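The Sheet-Metal Bin, Two Months In

2025-06-10
By Imke Wiegand

This site uses cookies to remember your settings. Accept / Manage preferences

In April I replaced the two plastic tubs by the utility room door with a single metal bin. The tubs were Plastex, 39 liters each, and both had split at the handle. The bin came from Beltholm's surplus counter. I wanted a place for anything picked up off the floor or a chair that had no obvious home, to be sorted at the end of the week.

The shape matters more than I expected. The walls flare outward, so the opening is larger than the floor and things slide to the middle. With straight sides, small items stand on end in the corners and stay there. The cost is footprint – the rim takes up more shelf than the floor area would suggest, and I had to move a bracket 80 mm to the left to clear it.

The floor is bare grey metal and it marks easily. Mine is scuffed and scratched, with pale worn patches that are worst toward the front and middle. I tried a rubber mat for a week. It held crumbs and lint and had to be lifted out every time, so it went. There are two small round holes in the floor. I have left them open. A dropped screw can find its way through, and a hair tie can't.

Sorting goes by size. Large soft items come out first. The microfiber duster head is the usual offender, as it spreads over whatever is next to it and you end up searching under it by feel. The yellow tape measure tends to end up behind it. Once the duster is out, most of the rest can be picked up by eye. Hairbrush to the bathroom, tape measure to the tool drawer. Fruit goes back to the kitchen the same day, whatever else gets left.

Maricruz Bañuelos asked whether dividers would help. I cut a pair from scrap and took them out again. A divided bin needs a decision each time something is dropped in, and then people leave the thing on the chair. One open space gets used.

Noise is the remaining defect. A tape measure dropped from waist height on bare sheet metal can be heard upstairs. I have stuck damping pads to the underside, clear of both holes, and the ring is shorter, though the first knock is just as loud. Kenneth Kinnear suggested a heavier pad under the center only. I have one on order and will fit it when the shelf is next cleared.

Related posts
Shelf brackets: moving one without moving them all
Lelis drawer runners after 1000 cycles
What fits on a 600 mm shelf
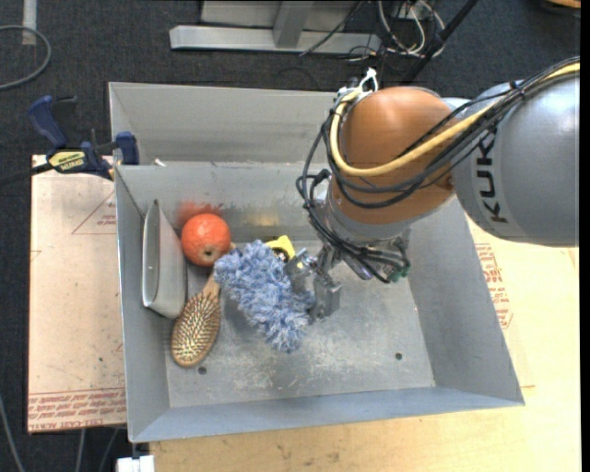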